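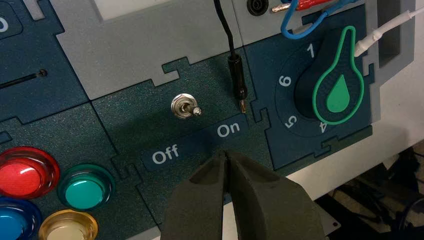 A River Town Waits on a Gravel Mine

By the time the Kinlow River reaches the town of Cirkmont, it is wide and slow, and in April it is the color of milky tea. The water comes off the hills cold. It carries gravel, and the gravel settles in long bars on the inside of every bend between the highway bridge and the old ferry landing. Salmon dig their nests in it. Children look for agates in it.

A company called Kostomix wants to take it out. Its application asks for permission to dredge 400 acres of riverbed and floodplain over 30 years, starting at the Pruitt bars just upstream of town. The gravel would be washed and sorted on site and trucked to concrete plants. The company says the work would be done in stages, with each stage closed and replanted before the next one opens.

People in Cirkmont have been arguing about it since the first notice went up in the post office window.

What the gravel does

A gravel bar looks like leftover material, something the river dropped and forgot. Fish biologists see it differently. A female salmon turns on her side and beats the gravel with her tail until she has made a hollow, lays her eggs, and covers them. The eggs need moving water around them all winter. If fine silt fills the spaces between the stones, the water stops moving and the eggs suffocate.

Dredging stirs up silt. The application says this would be controlled with settling ponds and floating curtains, and that digging would stop during spawning season. Opponents say the ponds are drawn on ground that floods. Anyone who was in Cirkmont for the last big flood remembers where the water went, and the place marked for Pond 2 was under it.

There is also the matter of the banks. When a deep pit is cut into a riverbed, the river tries to fill it. The current eats at the bed upstream of the hole, and because it has dropped its load of gravel in the pit, it leaves hungry on the downstream side and eats there too. Bridges have been lost this way on other rivers. The highway bridge at Cirkmont stands on piers that were set when the bed was higher than it is now.

The company's own study predicts minor bed lowering below the Pruitt bars. It doesn't say how minor at the bridge, and the county has asked for that part to be redone.

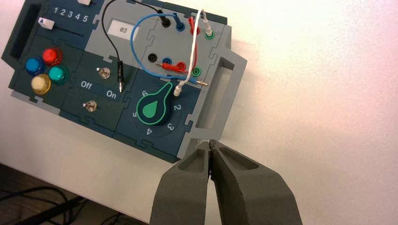 Wells and fields

Most homes outside the town limits draw water from shallow wells. The wells are fed by the river, which seeps sideways through the same gravel the company wants to dig. When the bed drops, the water table near it usually drops too.

Farmers on the east side are the most worried. The soil there is thin, and the hay depends on water standing fairly close to the surface through early summer. A few have started measuring their wells with a weighted tape and writing the depth on the pump house wall, so they will have something to compare against later. One family's numbers go back three generations, in pencil, with gaps.

Kostomix has offered to deepen any well that fails within a set distance of the pits. The offer is in the application but not in the draft permit, and several landowners have asked for it to be moved.

The case for the mine

Not everyone is against it. The paper mill closed, the school has combined grades, and the grocery store now shuts at six. The mine would bring steady work to people who can run a loader or drive a truck, and the county would collect a fee on every ton.

Supporters also point out that the gravel has to come from somewhere. The county buys crushed rock for its own roads from a quarry two hours away. At the diner, this argument gets made most mornings, often by men who fish the Pruitt bars themselves and would be sorry to see them go.

Some residents would accept a smaller project – dry pits set well back from the channel, on the old terrace north of the landing. That land has gravel too. It costs more to dig because the topsoil has to be stripped and stored, and the company has called it a fallback.

What happens next

The state has to rule on water quality before the county can vote. That ruling depends on the new bed study, and on a second count of spawning nests between the bridge and the landing. The first count was done in a high-water year, when the nests were hard to see.

Written comments are being taken at the county office until the study is filed. The box on the counter has been emptied 3 times so far. Copies of the application are at the library in two binders, which can be read there but not checked out.

On the bars, the river is dropping. The upper ends are already dry enough to walk on, and the willows have leafed out along the back channel where the haul road would go.

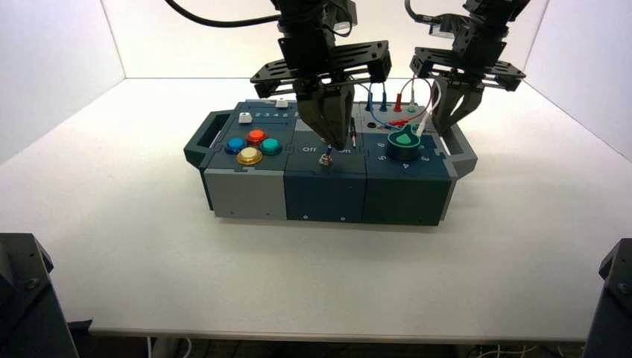
Two robot arms over a modular task board on a white tabletop.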